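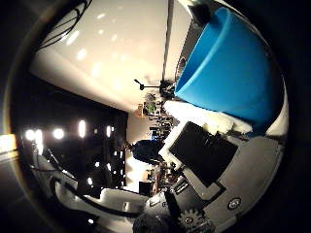
A blue bowl, seen at close range.

The question of cancellation terms arises in a good proportion of the letters we receive, and it deserves a fuller reply than we have so far given it. When a crewed charter is booked, the guest signs an agreement and pays a deposit, normally half of the charter fee. The balance falls due 70 days before boarding. Many guests read the dates and the fee, sign, and set the remainder of the agreement aside.

We would ask that the cancellation clause be read first. Under the Prothero agreement, which we use for most of our bookings, a deposit is returned only if the yacht can be let again for the same dates and at the same price. Where she is let at a lower price, the difference is kept by the owner. The Grollier form is similar – but it deducts a handling charge of 1,000 euros in every case.

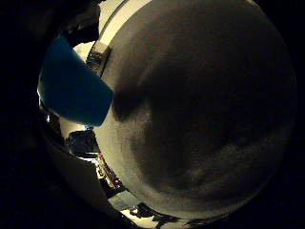
Charter Advice

A party booked the motor yacht Flodora for a week in May and withdrew after the balance had been paid. The week was let again at a reduced rate, and the party recovered nearly all of the fee. The handling charge and bank costs came to 1,045 euros. Beryl Hebden, who deals with our agreements, had advised them in writing to take out cancellation cover. They had not done so.

Cover should be arranged within nine days of paying the deposit, as several policies exclude illness already known to the guest when the policy begins. Each member of the party should be named. A policy held by the lead guest alone will not usually meet the shares of the others.
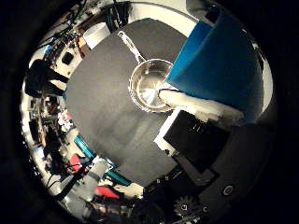
May a charter be moved to another week instead of being cancelled?

Only with the owner's written consent, and the new dates should fall within the same season. The owner of the Boseo has agreed to this on two occasions, both well before the balance was due. A request made after that date is treated as a cancellation under either form.

Guests who hold a signed agreement and are unsure which form applies will find its name at the foot of the first page.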